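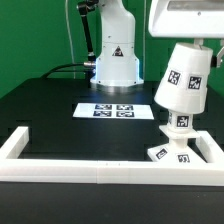

¿Qué papel conviene usar para imprimir marcadores cuadrados en blanco y negro?

Papel mate, blanco y con algo de cuerpo. El brillante devuelve la luz de las lámparas y el negro se vuelve gris justo donde hace falta que siga siendo negro. También importa dejar margen blanco alrededor de cada cuadrado, porque el borde se detecta por contraste.

Neville Marsden lleva media vida imprimiendo cosas para otros. En su taller de Clunham empezó con carteles de feria, siguió con etiquetas para viveros y desde hace unos años dedica buena parte de la jornada a los marcadores: esos cuadrados con un dibujo de bloques que una cámara reconoce y a partir de los cuales calcula dónde está una cosa y hacia dónde mira. El año pasado salieron del taller 2.177 hojas. De ellas, 788 llevaban cuatro marcadores en dos filas de dos, que es el formato que más le piden.

La hoja plana tiene poco misterio. Se coloca en la mesa, sin arrugas, y hace de referencia. Si una esquina se levanta, la medida empeora, y Marsden recomienda fijarla por debajo y no con cinta por encima, que amarillea y acaba comiéndose el margen. Sobre un tablero negro el papel blanco se recorta bien, aunque el polvo también, y hay que pasar un paño más a menudo de lo que uno querría.

Más trabajo dan los objetos con volumen. Un vaso en forma de cono truncado, puesto boca abajo, pide marcadores repartidos por los lados, de modo que al girarlo siempre haya alguno de frente. Una base en forma de bloque con caras inclinadas es más agradecida: cada cara recibe el suyo. Encima puede ir un cuello con otros dos y una bola lisa como remate. La bola se queda sin nada, porque un cuadrado plano no se pega bien a una esfera.

Urho Turunen, que dibuja estas piezas para Ulero, las prefiere blancas de arriba abajo. «El blanco de la pieza hace de margen», explica. «Si la pieza es oscura, tengo que dejar un reborde de papel y la etiqueta crece.» Su catálogo tiene 61 formas, casi todas sencillas, y cada una va con un plano de dónde se pega cada etiqueta. Lo guarda en carpetas de cartón, por orden de altura – un sistema que solo entiende él.

En Grorkum, donde Turunen tiene el almacén, las piezas se apartan cuando se les desgastan las aristas o cuando una etiqueta empieza a despegarse. En julio revisaron las estanterías y retiraron 263. La mayoría volvió a usarse con etiquetas nuevas.

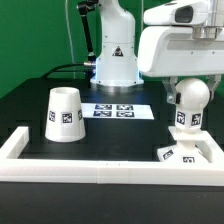
¿Cómo se cambia una etiqueta vieja sin estropear la pieza?

Se calienta un poco con un secador, se levanta desde una esquina y se retira despacio, en paralelo a la superficie. Los restos de adhesivo salen con alcohol y un paño suave. Después se deja secar la cara, se marca el centro a lápiz y se pega la nueva de un lado al otro, apretando con el dedo para que no queden burbujas. Antes de dar la pieza por buena, Marsden comprueba con una regla que los bordes de la etiqueta queden paralelos a los de la cara.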